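## Friday nights at Tondesus: the first group is through

So we did it! The evening job skills course wrapped up its first run in December, and I've been meaning to write this up for weeks, but then the second intake opened and my inbox went sideways (sorry if you're still waiting on a reply from me, I'm getting there).

For anyone new to the list: Tondesus is the training program we run out of the old Grabowska building, up the stairs past the print shop. It's free, it's for people aged 18 and up who are out of work or stuck on a handful of hours a week, and it covers four trades right now -- tailoring, phone repair, basic electrical and commercial baking. We had 215 applications for 50 places. I read every one of them, some of them twice, and I still feel bad about the list of people we had to call with a no. If you were one of those, please apply again. Your form is still on file and you only need to tell us your phone number hasn't changed.

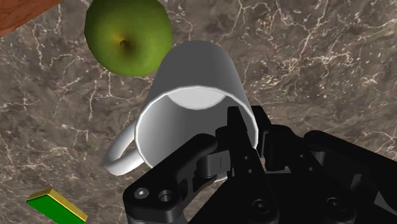
Each group met three evenings a week, plus the Friday session that everybody took together. Friday was the one people groaned about at first: pricing a job, writing an invoice, keeping a notebook of what you spend, what to say when a customer wants it for half. By the end it was the one with the best attendance. One of the tailoring women told me she'd been charging the same for a hem as she did nine years ago, and she went home and wrote up a new price card that same night. She's already lost one customer over it and says she doesn't miss him.

The phone repair group had a rougher time. Their practice parts showed up two weeks late, and when they came half the screens were for a model no one brings in anymore. Khairul Tarigan, who taught that group, drove over to Cultdale on his own gas money and talked a shop into handing over a box of dead phones. We've paid him back for the gas. We have not paid him back for the parking ticket, Khairul, because you still haven't given me the ticket.

Now, the starter kits. Everyone who finished got one at the ceremony, and they're real working tools, picked by the teachers. The bakers got pans, a scale and a voucher toward flour. The electrical kits were the most expensive by a mile and we came in $1,354 over what we'd set aside, mostly on testers. A small grant from the Nokusow fund covered the gap, and I did a little dance in the hallway when that email came in. The kits belong to the graduates, full stop. They don't come back if somebody moves away or takes a different kind of job.
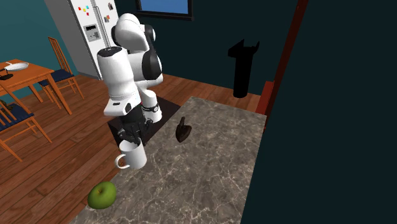

**Ebbe Isaksson**
*Program Coordinator, Tondesus*

A few people have asked what happened to everyone afterward, and it's early, so take this for what it is. More than 20 of the graduates have had paid work from their new trade so far, anything from one repaired phone to a regular bread order for a lunch place. Two of the electrical guys are going around together as a pair and splitting what they make. A couple of people have gone quiet, and I'm calling them this week to see if there's something we can help with -- a ride, a letter, a babysitter, whatever it is.

What's changing for the next group:

- Electrical gets two extra weeks. They asked, and they were right.
- Parts and fabric get ordered before we open the doors, not after.
- Classes start at 6:30 p.m. instead of 6, so folks coming off a day shift can eat something first.
- The baking group moves to the bigger kitchen downstairs.

We also need people to come in on Friday evenings and play the difficult customer. You sit at a table, you complain about the price, you change your mind about what you ordered. It's an hour and a half and there's usually bread. If you've run any kind of small business, even a tiny one, even one that folded, I'd love to have you, and you don't have to commit to more than one night.

Applications for the next intake are at the front desk, or reply to this email and I'll send you the form. It's two pages, and you can leave the second one blank if you'd like to talk it through with me in person.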